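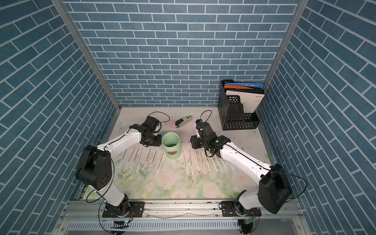
Ripping out the bathroom (and what I'd tell you before you start)

So, a few of you asked in October how the bathroom was coming along, and I was rude enough not to reply, mainly because I was sitting on an upturned bucket eating crackers and wondering if we'd ever have a bath again. We do now! It's in, it holds water, and I've had so many long soaks that Evelien has started knocking on the door with pointed remarks about the hot water. I thought I'd put it all in one place for anyone thinking of doing the same.

First thing: the tiles. I was dead set on blue. I'd had a magazine page in a drawer for years, folded so often that the crease went right through the bath, and I wasn't going to be talked out of it by Gerrit Cuypers at the tile shop, who kept steering me towards something called "oat". Gerrit, if you're reading, I'm sure oat is lovely. Get samples and live with them, though. I had four different blues propped behind the taps for a fortnight and the one I'd liked best in the shop looked like a swimming baths by lamplight. The one I picked was my third choice on the first day.

Order more than you need. I worked out we wanted 300 and ordered exactly 300, feeling very clever, and then Maarten dropped a box on the landing. The extra ones came from a different batch and you can tell, if you know where to look, which I do, every single morning, while brushing my teeth. They're behind the door now, most of them.

Grout. I had no opinions on grout before this year and now I've got loads. White looks crisp and fresh and shows up everything. Grey is kinder. We went for white anyway (see above, magazine page) and I've made my peace with going over it with an old toothbrush once a month. Do seal it. Maarten Smits did ours twice, with a day between coats, and I moaned about that extra day a great deal, but the bit he forgot, down by the loo, has already gone a sort of tea colour, so he was right.
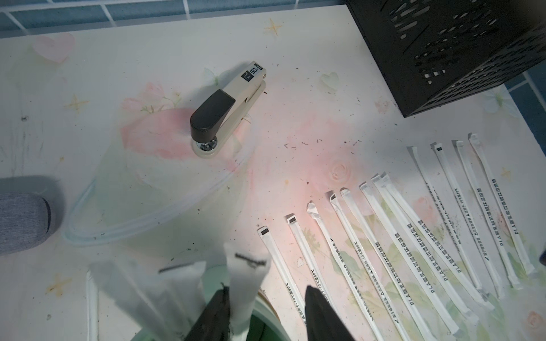 Now, money. I'd put aside what I thought was a generous sum and we ended up at 3706 euros, not counting the bath itself, which came second-hand from a couple in Janden who were going over to a shower. It would have been 3323 if the floor had been sound. It wasn't. Under the old lino there was a patch of boards you could push a spoon into, and I know that because I pushed a spoon into it. Arnout Van den Broek came round on the Monday, sucked his teeth for a bit, and had the whole lot up by lunchtime. Please look under your floor before you set a budget. Lift a corner! It takes ten minutes and a butter knife.

Things I'm glad we did: the shelf at the end of the bath, wide enough for a book and a mug. A proper fan, with its own switch, so it doesn't roar at you in the night. Hooks instead of a towel rail, because no one in this house has ever folded a towel over a rail in their life.

Things I'd change: the light over the mirror is too high, so everyone looks as if they've had bad news. And I'd have booked somewhere to wash. We had 11 days without so much as a working basin, and we'd been told three. Gerrit Lambrechts across the road let us use his shower, and by the end of it I'd brought him so much cake that he asked me, very politely, to stop. My sister offered too, but she's forty minutes away and has strong feelings about wet hair on her sofa.

If you're doing it yourselves, keep a box by the door with your pencils, tape measure, spare blades and plasters in it, and put things back in the box. We lost two tape measures. One turned up inside the bath panel after it had been sealed, and I'm told you can hear it shift when the washing machine spins.

The hallway is next, once I've got my strength back. I'm thinking green. Evelien is thinking oat. If anyone has a decent stepladder I could borrow for a couple of weekends, drop me a line, and I promise to bring it back with a cake.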